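Londside Quilters — Minutes, 8/17/23

Present: Jovita Jaramillo (chair), Emilian Căpraru (minutes), plus 19 members and two first-time visitors. Welcome, both of you!

1. Last month's minutes
Approved with one fix. The batting came from Dursun, not Nallar.

2. Fall show
We have the hall for the second weekend in October, and wow, are people signing up. Jovita has 228 entries on her list already, our biggest show ever. Quilts need a hanging sleeve and a label with your name on the back, lower left. Small pieces go on the tables by the stage this year. Emilian to ask Stulteo if we can borrow their racks again.

3. Block swap
The star blocks are gorgeous! Everybody laid theirs out on the floor and we lost a good half hour just looking. Next theme is plaids and checks, any color, cotton only. Bring up to 5 blocks.

4. Money
Fabric sale went really well. Agreed to spend some of it on a new iron — the old one spits.

5. Bed quilts and what goes with them
Long, happy talk about sizing. Measure the mattress top first, then decide how far down you want the sides to hang. Several people like a quilt that stops short so a bright sheet can show, and pale green over blue got a lot of love. A patterned bolster is a quick project for leftover backing fabric, and Jovita will bring her pattern. 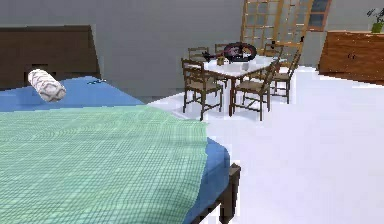 6. Other business
Long-arm class is full, waiting list open. Please take your own pins home. Pat yourselves on the back for the baby quilt drive, the hospital was thrilled.

Next meeting same room, same time. Snacks: Emilian.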